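Tollomis Benchtop Conveyor - our review

Print this page | E-mail this article

I'd been putting off replacing our old sorting belt for the better part of a year, mostly out of stubbornness, and in December I finally gave in and ordered the Tollomis from Triteck. It came in one box, packed like somebody's good china, and I had it set up before my second cup of tea - a nice change from the last one!

We put push buttons together in small batches, never more than 100 at a time, so I wanted something modest that would sit on a table and leave space for the trays.

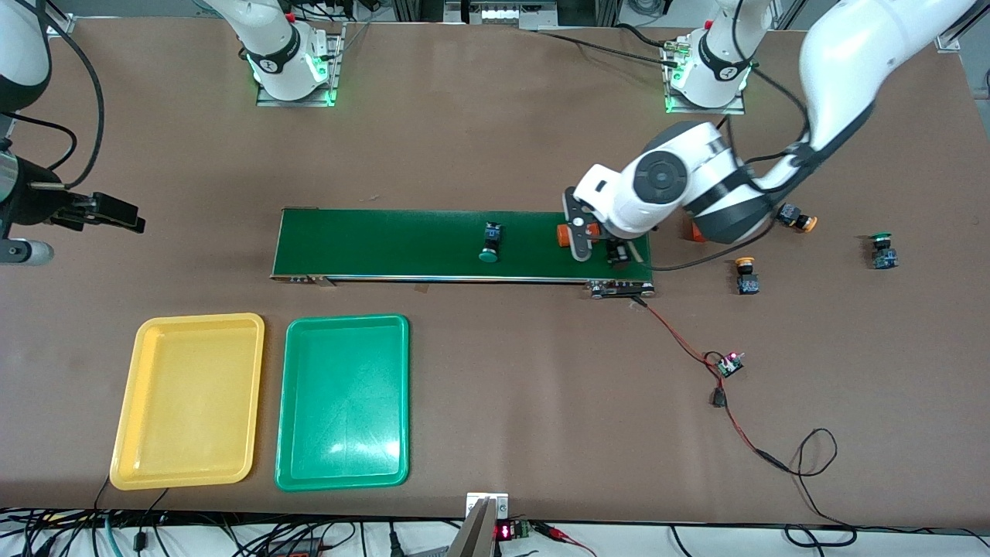
The green colour grew on me, too. Small parts are easy to pick out against it, orange caps especially, and my eyes are grateful for that by mid-afternoon. The belt tracks straight and runs quietly enough to have the radio on.

My grumbles are small ones. The speed dial is stiff, the manual is nine pages of tiny print, and at $356 plus freight it isn't the cheapest going. Even so, I'd happily buy another, and I may well do it before the next big order.

Print this page | E-mail this article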